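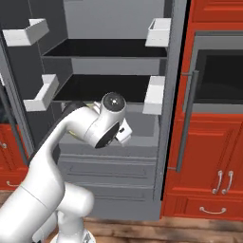
The robot arm at the fridge, inside the computer kitchen.

Can a robot put your lunch away? The Nandholm open day in January said yes. I went along to see, and I'm still not sure.

The kitchen isn't a real room. It is a simulation, which means a computer draws it, a bit like a video game. The people at Nandholm let a robot practice there, where a dropped plate costs nothing.

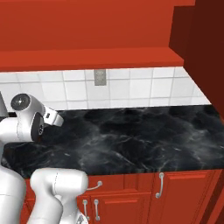 Practice was the big word of the day. The guide told us the robot had tried its kitchen jobs 2,025 times. That sounds like a lot! But ask what it practiced on. A black marble counter with no dishes on it is much easier to work over than mine, which has cereal on it — and usually a cat. A robot that does well in a neat kitchen may get stuck in a messy one.

So I asked how many tries went right. The answer was 666. You can work out for yourself whether you'd trust it with your soup.

Then there is the jump to real life. Real bread squashes. Real bowls slip.

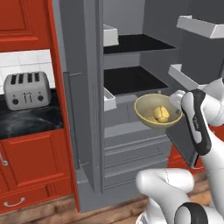 A computer can copy some of that, but it has to be told how, and people can leave things out. The guide said a real arm will try the same jobs next. I'd like to see that before I clap.

If you go to a robot show, try asking these:
How many times did it go wrong?
Who picked the things it has to move?
Can I move something and see what it does?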